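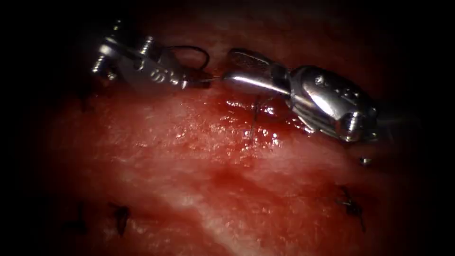

The Tonell is a teleoperated surgical instrument kit made by Inskip, a small engineering firm based in Grendelthorpe. It is sold to teaching hospitals and research groups for suturing practice and for work on automating parts of the task. It is not licensed for use on patients.

Design

The kit has two arms, each carrying a wristed metal instrument driven by cables. The operator sits at a separate console and moves a pair of hand controls. A foot pedal disengages the arms so that the hands can be brought back to a comfortable position. Instruments are changed by hand and are rated for 30 sessions, after which the cables must be replaced.

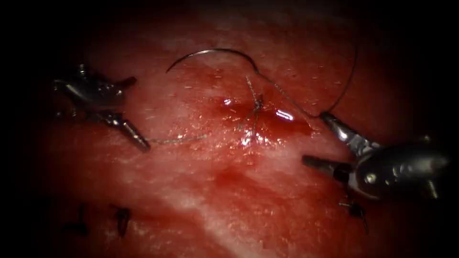 Knot tying is the main exercise in the training course supplied with the kit. The thread is wrapped around one instrument, the free end is drawn through, and both sides are pulled until the knot sits flat. There is no force feedback, so trainees learn to judge tension by eye. The course has 13 units — the last four deal with running stitches.

History

Work on the Tonell was led by Umut Avcı, who joined Inskip from a workshop in Stollcombe. The first kits were delivered in October, and 54 had been sold by December 23, 2018. A service plan covers calibration and spare cables.

Reception

Early users praised the wrist movement but found the console tiring in long sessions. The pedal was later made lighter.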